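**Thread: Teleop vs. moving the arm by hand for pick-and-place demos (long, sorry)**

---

**gristmill_ogden** (original post)

I've been collecting demos on a Sudine arm with the Vulholm hand for a tabletop sorting task, and I've reached the stage of the project where I talk to the cloth.

Setup: one arm, one hand, one operator in a glove, random objects on a felt-covered table. The task is "take the stick, push the named object toward the back, put the stick down." My lab lead believes in remote control with the glove. I believe in grabbing the wrist and moving the thing where it should go, like a parent teaching a golf swing. We have 200 demos by glove and I have been allowed a pity allotment of 6 by hand.

The 6 look better. They're smoother, they're shorter, and the grip on the stick stays put. The policy trained on the 200 picks up the stick as if it had been told the stick was a snake.

Questions for the room:

- Is anybody mixing both kinds in one training set, and do you regret it?
- How do you get a clean grip on something long and thin by glove without the fingers doing piano exercises first?
- Does the cloth matter? We were on bare tabletop until April and I swear things were easier.

---

**pallet_wraith**

You're comparing 200 demos from a tired person with 6 from a person trying to win an argument. Of course the 6 look better.

Also, when you shove the arm around by hand, your own arm is in every camera view. Guess what the policy learns to wait for.

---

**gristmill_ogden**

I object to "tired." I accept the rest under protest.

The arm-in-view thing I hadn't thought through. The wrist camera doesn't see me but the chest camera sees everything I do, including, in demo 4, a sandwich.

---

**tin_lizard**

Mixed both for a drawer task last year. It was fine as long as every episode was tagged with how it was collected. It was not fine the first time, when they weren't tagged, and the policy would alternate between two personalities halfway to the handle.

For the thin object: what are you doing with the thumb? On most of these hands the glove maps your thumb badly, so you squeeze harder to make up for it, and then the fingers close early and knock the object away. Recalibrate with your thumb across your palm. The Vulholm guide says flat hand. The Vulholm guide was written by somebody with a flat hand.

---

**oatmeal_servo**

Can you post a picture of the grip? "Piano exercises" could be four different problems and I have had all of them.

---

**gristmill_ogden**

Sure. Pulled one from the glove set, during the carry. The stick is basically a drumstick, pale, rounded at the tip. Snacks and sauce are along the back as targets. The flat box with the orange border is a distractor, and the policy is in love with it.
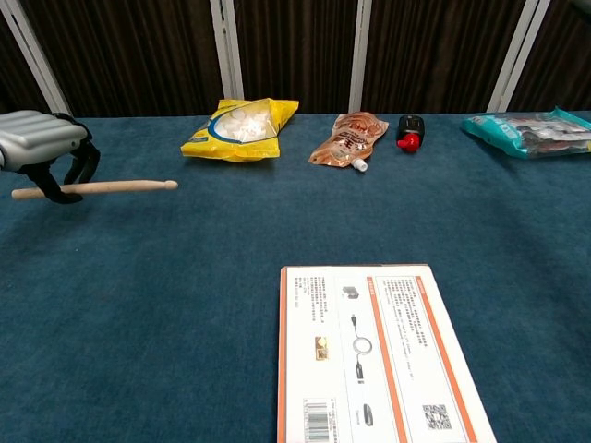
*Glove demo, mid-carry. Fingers curled down over the stick, tip pointing right.*

I'm holding it toward the back so there's reach left over for the far row. The hand is supposed to stay low and level the whole way across.

---

**oatmeal_servo**

OK, that helps. You're gripping near the rear third. Great for reach, terrible for keeping it level, because any slop in the fingers gets magnified out at the tip. When you demo by hand, do you grip it in the same place?

---

**gristmill_ogden**

I went and checked. I do not. By hand I grip it near the middle, every single time, and apparently without informing myself.

---

**pallet_wraith**

So the great smoothness of hand guiding is that you held the stick in a different spot. I'd like this pinned.

---

**tin_lizard**

That's half of it. I'd still expect hand guiding to be smoother through the approach. You feel the weight of the arm and you feel when a joint doesn't want to go somewhere. With the glove you find out by watching it not go there.

---

**pallet_wraith**

You feel the arm. You don't feel the fingers. How are you closing the hand in a hand-guided demo, anyway? Foot pedal?

---

**gristmill_ogden**

Foot pedal.

---

**pallet_wraith**

So the finger data in your six beautiful demos is a switch. Open, closed. Your glove set at least has a person's fingers in it, hesitating and all. If you ever want it to handle the pouch or the bag of puffy things, you'll want the hesitating.

---

**gristmill_ogden**

This was meant to be a thread where people agreed with me.

---

**Fulcrum_and_Sons**

Long-time lurker, industrial side. We teach by hand all day long and have for years. Walk the arm to a point, press the button, walk it to the next point. Runs all shift. I read these threads the way other people read about competitive sourdough.

What does the learned version buy you here that six taught points wouldn't?

---

**tin_lizard**

Nothing, if the stick and the targets never move. The second somebody slides the yellow bag a hand's width to the left, your points are pushing air.

---

**Fulcrum_and_Sons**

We have a solution for that, it's a fixture. You bolt it down.

---

**tin_lizard**

You're going to bolt down a bag of snacks.

---

**Fulcrum_and_Sons**

I've bolted down worse.

---

**oatmeal_servo**

Back to the question about the cloth: yes, it matters, for two reasons.

1. Felt grabs. If the fingertips brush it on the way to the stick, they drag, and the operator reacts to the drag, and now you've taught it the reaction. Set your approach height a little higher and come straight down for the last bit.
2. You changed the background in April. If any of the 200 are from before that, you have two tables in one dataset. Check the dates.

On the plus side, a smooth round stick won't roll off on felt, so I'd keep it. We went the other way, felt to bare table, and spent a week chasing dowels across the floor.

---

**gristmill_ogden**

Checked the dates. I would rather not say how many are from before April. Let's say the felt is a minority interest.

---

**pallet_wraith**

And the box it's in love with? Is it in the same spot in all of them?

---

**gristmill_ogden**

Close to the operator side, a bit right of center. Yes. In all the felt ones. It's the biggest, brightest thing near the hand and it has never once moved. I can hear it as I type it.

---

**pallet_wraith**

It isn't in love, it's using it as a landmark. Move the box every episode. Take it out of some. Flip it over if the back is different. The tip of the stick is pale and small and that box is a billboard.

---

**kelp_actuator**

Dissenting on "just collect more glove demos," which is where I can feel this going. We did 1,000 on a similar task at Flenduvgate and the last several hundred bought us nothing, because they were all the same operator having the same afternoon. What helped was a second operator, then a third. Left-handed, if you can get one. They grip in places that would never occur to you, and some of those places are good.

We stopped at 646 usable after cleaning. I remember the number because I did the cleaning.

---

**gristmill_ogden**

What got thrown out?

---

**kelp_actuator**

Drops where the operator picked the thing back up and carried on as if it hadn't happened. Long pauses. Anything with a mid-air regrip. One whole batch where the glove had drifted and the ring finger was pointing at the ceiling in every episode.

---

**tin_lizard**

I'd have kept the drops. Recovery is the most useful thing in there. Otherwise the first time it fumbles it has no idea what life looks like from that angle, and it stands there.

---

**kelp_actuator**

Keep them if the recovery is clean. Ours looked like a man trying to find his keys in the dark. I did not want that in the weights.

---

**tin_lizard**

Some of us find our keys eventually.

---

**oatmeal_servo**

For what it's worth, Osagie has a plugin that trims pauses at load time, so you don't have to cut episodes by hand. It gets aggressive near the grasp. Set the threshold low or it eats the moment where the fingers close, and then you've got a hand that teleports onto the object.

---

**gristmill_ogden**

OK. Plan, as negotiated with my own pride:

- Recalibrate the glove with thumb across palm.
- Pick one grip position on the stick and put a pencil tick on it so I can't drift. Leaning toward the middle and moving the far row closer.
- Approach high, drop straight down.
- Shuffle the box, and leave it out of some episodes.
- Tag everything by method and by surface.
- Get somebody else in the glove.
- Hand-guided demos go in their own folder, where I can visit them.

---

**pallet_wraith**

Skip the pencil tick. The wrist camera will find it and then you'll need a tick on every stick for the rest of your life. Mark the resting spot on your glove side instead, or just pay attention.

---

**gristmill_ogden**

"Just pay attention" is how I got here, but fine, no tick.

---

**oatmeal_servo**

Don't go all the way to the middle either. Halfway between where you are now and where you hold it by hand. You'll want some length in front of you for that small black bottle with the red cap. It's compact, and if the fingers get near it they'll bump it before the stick does.

---

**Fulcrum_and_Sons**

Or bolt it down.

---

**gristmill_ogden**

Update: did twenty with the new calibration before the glove battery quit. The closing motion is a lot calmer, and the fingers mostly arrive together now. Haven't retrained yet, so the box is still winning on points.

My lab lead watched two of them over my shoulder and said "see, the glove is fine." I have not mentioned this thread.

---

**tin_lizard**

Post the retrain when it's done. With the old checkpoint next to it, same table layout for both, please, or pallet_wraith will write you another paragraph.

---

**pallet_wraith**

I've already started it.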